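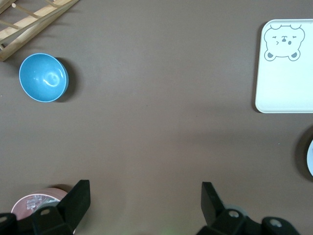 Ulham to buy five kitchen robots

March 20, 2018

Meal service company Ulham will buy five robot arms for its dish rooms, purchasing manager Ojārs Koppel told staff on Tuesday. The arms will come from Vorero, with two-finger grippers for handling bowls, plates and trays. Each gripper costs $1,853, and the company has set aside $2,000 for spare fingertips. A competing bid from Zuson was turned down over delivery times. The first arm is due in September. The other four will be paid for out of next year's budget.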